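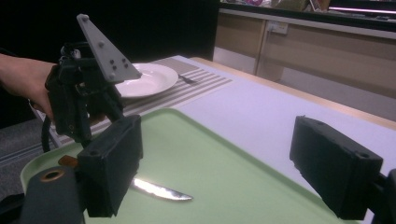 Cafeteria tray

A cafeteria tray is a flat, shallow carrier with a raised rim, used to move a meal from a serving line to a table. Also called a lunch tray or food tray. Found in schools, hospitals, prisons, office canteens, fast food places. Most are rectangular. Round and oval ones exist, mainly for drinks.

Materials

Early trays were tin, enameled steel or wood. Plastic took over after the middle of the 20th century – lighter, quieter, cheap to replace. Common types today are polypropylene, melamine and fiberglass-reinforced polyester. Polypropylene bends before it breaks but scratches easily. Melamine is hard and glossy, chips at the corners, and should not go in a microwave. Fiberglass lasts the longest and costs the most.

Colors vary by maker. Some kitchens use color to sort trays by ward, diet or allergy.

Shape

Two main kinds. The flat tray holds seperate dishes. The compartment tray has molded wells and replaces the plate, mostly seen in schools and prisons. The rim keeps spills in and gives the fingers something to hold. Many trays have small lugs under the corners so air can get between them when stacked – this speeds drying and stops them from sticking together. A textured surface cuts down on sliding.

Washing

Usually scraped, racked and run through a conveyor dishwasher. Drying is the slow part, plastic holds less heat than china and stays wet longer. Stacking wet trays is a common fault in kitchen inspections. Worn trays with deep scratches are normally pulled from use, as food residue collects in the grooves.

Makers

Trays are sold by general catering suppliers and by a few specialist molders. Plullwood began with pressed wood trays and later moved to fiberglass. Its catalog lists 248 items, most of them trays and tray carts. Casado makes compartment trays in 2 depths. Flaketti sells melamine only, in 3 sizes.

Trayless dining

Some colleges have dropped trays altogether. The aim is less food waste and less dishwater – diners who carry plates by hand tend to take less on each trip. Critics point to extra spills, slower lines, and trouble for diners who use crutches or a cane. Many halls that went trayless still keep a small stack by request.

Other uses

Sledding, on campuses with a hill and snow. Also seed starting, paint work, sorting small parts, and classroom crafts.

See also

Bento
Food cart
Mess kit
TV dinner

Page last edited Oct 22, 2024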